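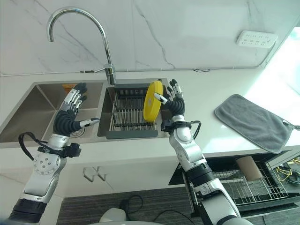
Kitchen counter with a yellow plate in the dish rack.

Week 3 handout: Hard water and soap
Gus Hutchins, 10 November 2022

Okay, so last time we left off with calcium and I promised you suds! Hard water is just water that picked up calcium and magnesium on its way through rock (limestone, mostly). Soap grabs onto those minerals and makes scum, so you get less lather and a gray film on everything you own. I grew up with this stuff and thought all towels were crunchy.

Detergents handle it a lot better, and we'll get into why when Fernanda Rocha does her guest talk on surfactants.
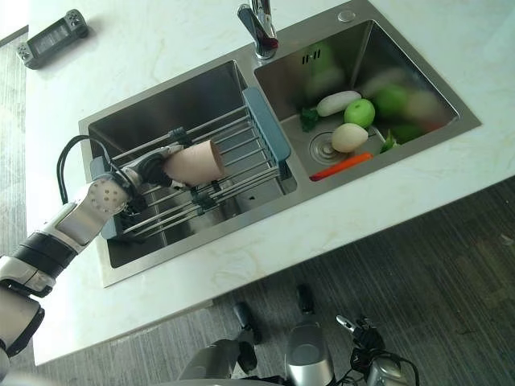 Double sink with a single-lever faucet.

Limescale is the other headache. Heat drives carbonate out of the water as a solid, and that's the white crust in your kettle. Vinegar dissolves it and you'll see it fizz – write out that reaction before lab, please, balanced this time!

For lab: bring 2 water samples from different taps, labeled, plus your goggles. Read the Barros chapter on ions too.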